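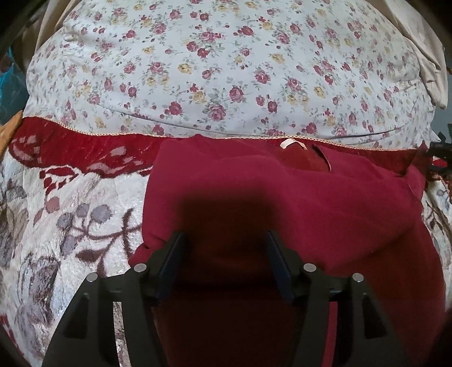 Tromumel Open Day

Home | Robotics | Events | Places | Random article | Contribute

The Tromumel Open Day is a yearly public demonstration of household robotics held each September at the Tromumel workshop, a converted wool store on the edge of a harbour town. It is run by Prolteo, a small firm that develops software and grippers for domestic handling tasks, and is best known for its sessions on folding and moving cloth. Entry is free, but places in the demonstration rooms are ticketed.

Background

Prolteo moved into the Tromumel building after outgrowing a rented shopfront. The first open day was a single afternoon arranged by Priit Šimkus, the firm's workshop manager, mainly for neighbours who had asked what the company did. It drew enough interest that the event was repeated the following year with a printed program and a sausage sizzle in the yard. It has since been held on a Thursday, with doors open from 10 am until the early evening so that school groups can attend in the first half and working people in the second.

The building has kept its sawtooth roof and loading doors. The upper floor is used for offices and is not open to visitors, apart from a landing from which the main hall can be viewed.

Layout

The ground floor is divided into a main hall and a row of furnished rooms built from timber stud walls without ceilings. The rooms are fitted out with second-hand furniture and household linen, much of it donated by staff. Patterned bedding is preferred. According to the program notes, plain white sheets and solid grey towels gave the early software too easy a time, and results obtained on them did not carry over to people's homes. Floral quilts, rose-printed pillows and trimmed bedspreads are now standard in the bedroom, with folded garments and towels laid on top as the objects to be handled.

The main hall holds the Wernier bench, a long table on which a fixed two-arm machine repeats sorting tasks through the day. Visitors stand behind a rail.

Hand-held grippers

Most of the demonstration time is given to hand-held grippers. These are held and worked by a person and have two flat, parallel fingers of the same form as those fitted to the firm's arms. A camera on the tool records each attempt from the gripper's point of view, and the recordings are used to train the control software. The method lets staff collect examples in ordinary rooms without moving an arm into them.

The current model used at the open day is called the Bite. Its arms are matte black with triangular cut-outs, and the fingers are flat slabs that can be unscrewed and replaced. Visitors over the age of 12 may try it under supervision.

A typical session in the bedroom follows a set order. The demonstrator brings the open fingers over a folded item, lowers them on either side of a fold, closes, lifts, and places the item at another spot on the bed. The item is then returned and the attempt repeated from a slightly different angle. Thick knits and towelling are treated as a separate class from shirts and pillowcases. A thick bundle tends to bulge when pressed, and a grip taken too shallow will pull up the top layer and leave the rest behind. Labels, pocket openings and seams are left as they are, and demonstrators are asked not to turn them out of sight.

Shadows are another subject of the talk. The tool and the operator's hand often darken the part of the cloth about to be gripped, and deep reds and navy blues lose much of their visible texture as a result. Vija Kļaviņa, who leads the cloth work at Prolteo, usually gives this part of the session herself. She has argued in her talks that extra lamps should not be used to correct the problem, as few bedrooms have them.

Attendance and program

The most recent open day recorded 682 visitors, the highest figure to date. The program included 5 ticketed sessions in the bedroom and 2 in the kitchen, along with a continuous display at the Wernier bench. Over the whole day the hand-held tools were used for up to 1000 separate grasps, including those made by the public. Grasps by visitors are kept apart from those made by staff and are not used for training unless the visitor has signed a consent form at the front desk.

Other parts of the program have varied. A repair table, where visitors could watch worn finger pads being changed, was popular with children and has become a regular feature. A talk on the cost of owning a household robot was dropped after one year when the speaker ran well over time and delayed the afternoon tickets. It was later offered as a handout.

Reception

Local coverage has been favourable, though brief. Some visitors have remarked that the demonstrations are slower than they expected, with long stretches given to a single towel or jumper. Others have praised the lack of staging. Failed grasps are left in, and demonstrators generally explain what went wrong before starting again.

Criticism has centred on access. The furnished rooms have narrow doorways, and for several years people using wheelchairs could see the bedroom only from the hall. One wall was shortened by a metre to address this. Parking remains limited to the gravel lot beside the loading doors, and organizers recommend the bus.

See also

Cloth handling
Parallel gripper
Wernier bench

Comments

harbourside_jo: Took my two in the morning session. The younger one could have stayed at the repair table all day. She got to keep a worn pad and it is now on the fridge.

M. Tran: The article should mention that bedroom tickets go first. We turned up at noon and could only get the kitchen, still good but not what we came for.

oldwoolstore: The loading doors aren't original, they were replaced when the building was a furniture depot. Otherwise a fair write-up.

harbourside_jo: @M. Tran they hold a few back at the desk for each session, worth asking next time.

Filed under: Robotics events | Open days | Household automation | Grippers and end effectors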